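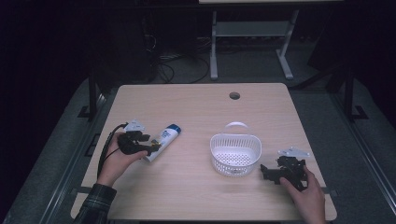
A squeeze tube and a white plastic basket on a light wooden table.

The Trouble With Buying a Place to Put Things
By Oluwaseun Obi
7/8/20

My sister-in-law keeps a drawer for her empty containers. Inside the drawer are smaller containers, and a few of those have lids that belong to containers in the garage. She is a tidy person by any fair measure, and she reads a lot about tidiness, and every year she owns more equipment for it.

I bring her up with her permission. I have the same problem with less style.

In January I paid $276 for a home organizing plan from a company called Drestum. The price covered a starter set of bins and baskets, a roll of labels, and six months of lessons sent by email. The sales page promised that I would "reclaim the surfaces of my life." I should have closed the window at the word "surfaces," but it was winter, the kitchen counter was bad, and I had a gift card that covered part of it.

The first lesson told me to take everything out of one room and put it on a table. I picked the bathroom. I hauled out the pill bottles, the half-used tubes, the three combs, the sewing kit from a hotel. Then I was supposed to hold each thing and ask what job it did. A tube of hand cream does a pretty plain job. I asked it anyway. By the end of the afternoon I had thrown out one comb and a bottle of sunscreen that had separated, and the rest went into a basket with a label that said BATH.

It had been in the bathroom before. Now it was in the bathroom in a basket.

I don't want to be unfair. The basket looked better than the shelf had. My wife noticed it, and for a week or so I felt like a man who had his affairs in order. What I'd like to know is what I got beyond that feeling, and whether the people selling it to me had any interest in my finding out.

Think about how the business has to work. A company that sells you a storage system makes money when you need storage. If the lessons did what they claim and you came out the other side owning much less, you'd have no use for the second set of bins. Drestum's lesson four introduced me to "zones." Lesson five said that each zone would want its own container size. There was a link. The containers were made by Skikia and they only stacked with other Skikia containers, a fact I learned on my kitchen floor with an older brand in my other hand.

Defenders of the trade will say that nobody is forced to click. True enough. Nobody is forced to buy popcorn at the movies either, and yet the theater is laid out with some thought.

I called Ga-eun Seok, a friend who spent nine years managing a housewares store in Zimo before she moved over to selling flooring. I asked which customers bought the most storage. I was expecting her to say people who had just moved, or new parents.

"The ones who bought it last year," she said. "They'd come in and tell me the first ones filled up."

She didn't say it to be mean. She liked those customers. She said they were usually in a good mood, much better than the people buying vacuum cleaners, who had nearly always just had an old one die on them. A person buying a bin is looking forward to something. There's a clean closet in her head, and it's hers already by the time she gets to the register.

That is what bothers me most about the whole line of work, and it took me until spring to put a finger on it. The good part comes first. You get the pleasure when you order, and again when you open the box, and a last bit when you set the things in their rows. After that you have a closet that needs keeping up by the same person who let the last one go. The bins don't put the scissors back. I don't put the scissors back. We have lived in this house a long time and the scissors have been found in the freezer.

The self-help side of it is where I get really doubtful. The older advice, the kind my mother got from magazines, was dull and about the right size. Wash the pan while the food is resting. Don't go upstairs with empty hands. Keep the stamps with the envelopes. It never claimed to fix your marriage or your sleep. Drestum's second month was titled "The Cluttered Mind," and it stated as plain fact that a messy counter reflects a messy inner state. Where did that come from? The lesson gave no source. I wrote to the help address and asked. I got back a cheerful note and a code for ten percent off drawer dividers.

I have known a number of people with clean houses, and some of them were in terrible shape. My uncle ironed his pillowcases the year he lost the shop. My wife's old boss kept a desk you could have operated on and could not remember the names of her own staff. Then there's the piano teacher down our street, with sheet music on the stairs and in the bathtub, who is as calm as anyone I've met and has never once been late. A few people prove nothing, I'll grant that. But the company was working with even less, and it was charging.

There's also the matter of who this advice imagines it is talking to. The lessons assume that everything in the house belongs to one adult who gets to decide. In my house there are four of us, and one of us collects the little cardboard sleeves from coffee cups. I was told to "release items that no longer serve the household." I would like to see the author of that line try to release the coffee sleeves. We'd still be hearing about it.

It also assumes money. Getting rid of the spare toaster because you can always get another one is fine advice for a person who can always get another one. My father kept jars of screws, and people in our family made jokes about the jars, and then we would need a screw. Much of what the tidy houses call clutter was once called having things on hand. These last few months, with the stores the way they've been, I haven't heard anybody brag about an empty pantry. The same friends who gave away their extra towels and cut their cupboards down to two of everything have been asking me where I found flour.

I expect a reply along the lines that I did it wrong. That seems to be the standing answer. If the system worked, credit the system. If your counter looks the way it did last winter, you skipped a step, or you weren't ready, or you never did the deep work in month three. (I did skip month three. It was about photographs and it made my wife cry, so we stopped.) An idea that can't lose under any result isn't telling you much. I'd say the same about a diet or a stock tip.

A neighbor of ours is deep into a rival method called Au, which has you store things by how often you touch them and has no opinion about your soul. She likes it. I looked through the booklet and it seemed sensible, mostly, and most of it was my mother's advice with a color chart. It cost a good deal less than mine did. She has also bought bins.

As for the Drestum set, we've kept nearly all of it. One basket holds potatoes. The long bins turned out to fit under the bench by the door, and the boots go in there when somebody remembers. The BATH label came off in the steam, and we all still seem to know what the basket is for. I've left the label roll on the kitchen counter, next to the mail, where I keep meaning to find a place for it.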